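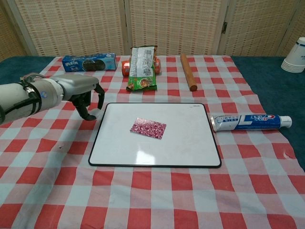 A whiteboard laid flat on a red-and-white checkered tablecloth, with the black gripper of a gray robotic arm over the cloth beside it.

Honkanen promises a quieter moving head, but leaves the numbers out

19/04/2025 - Lighting maker Honkanen has announced the Brinau, an LED moving head pitched at theaters and concert halls where fan noise has long been a sore point. The company calls it "near silent." It does not say how near.

The press release runs to 17 paragraphs and gives no noise figure in any of them. There is a "Studio" fan mode, a "Standard" mode and a "Boost" mode, and the light output quoted on the spec sheet applies only to the last one. Anyone who has hung a fixture over a string quartet will know which of the three modes matters, and it is the one with the least information attached.

The rest of the feature list is familiar. The Brinau has a motorized zoom, two gobo wheels, a full set of framing shutters and color mixing that Honkanen says will hold skin tones steady through a slow fade. Claims like that are easy to make and hard to check from a brochure. Low-end dimming is where many LED fixtures still give themselves away, with a visible step just before blackout, and the release says only that dimming is "smooth."

Distribution will be handled by Gekik, which also looks after repairs. The warranty is 5 years on the light engine but 3 on everything else, including the fans and the shutter motors - the parts most likely to wear out on a busy rig. Replacement fan kits are listed as "available on request," with no price.

Honkanen points to a trial at the Iltalham, a midsize playhouse that has had four of the fixtures above its stage since December. The company describes the response from the house as "overwhelmingly positive." No one from the venue is quoted, and the release does not mention whether the theater paid for the units or got them on loan. Four fixtures is also a small test. Noise adds up, and a full overhead rig may be a different matter.

None of this means the Brinau is a bad light. The shutter system looks well thought out on paper, and the weight is low enough for one person to hang it, at least according to the spec sheet. But halls with money set aside for new fixtures would do well to ask for a demo unit and run it in Studio mode, in an empty room, with the air handling off.

Honkanen says shipping will start "soon." Pricing has not been announced.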